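Ceramics Laboratory, Plesmont Building
Workshop notebook, October
Entry by B. Ogundipe

Subject: Hadley clear glaze, second trial on the buff stoneware body

The first trial produced fine crazing on every tile taken from the lower shelf. The purpose of this entry is to record the revised recipe and the condition of the tiles after firing, so that colleagues may continue the series without repeating the earlier work.

A dry batch of 1000 grams was weighed out at the start of the morning. Silica was increased by two parts and the soda feldspar reduced by the same amount. All other materials remain as listed on the inside cover of this notebook. The batch was added to water, left to slake until after lunch, and passed twice through the 200 mesh sieve. A small quantity of coarse material remained on the mesh after the first pass and was worked through with a brush – the new sack of whiting appears to be lumpier than the old one and should be checked before it is used in the casting slip.

Bucket and contents together weighed 1379 grams before the final addition of water. The empty weight of the bucket was not written down. This should be corrected next time.
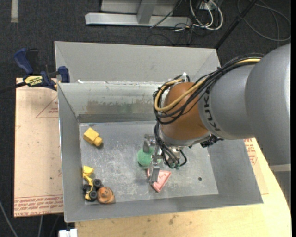
Tiles were dipped for a count of three and then for a count of six, with the back of each marked in iron oxide wash. The thicker coat dried slowly and showed pinholes near the upper edge. These were rubbed down with a dry finger. Two tiles were held back unfired for comparison and are stored in the drawer marked Sqalli.

Firing followed the usual schedule on kiln 2, with a slow climb to red heat. The controller read 709 degrees at 11:40, slightly behind the previous firing, and had recovered the difference by early afternoon. The kiln was allowed to cool overnight with the bung in place.

Results: thin coat, upper shelf, clear and well melted, no crazing visible under the hand lens. Thin coat, lower shelf, the same. Thick coat, both shelves, slight milkiness where the glaze pooled at the foot, and one short craze line on tile H6. Color over the cobalt stripe is acceptable. Over the iron stripe it is a little dull.

Ink has been rubbed into all fired tiles, and they are to be examined again after one week, as delayed crazing was missed in the first trial. The boiling and freezing test has not been started. Colleagues are asked not to move the tiles from the window ledge until then.

To do: replace the cone pack on the lower shelf, weigh the empty bucket, order whiting.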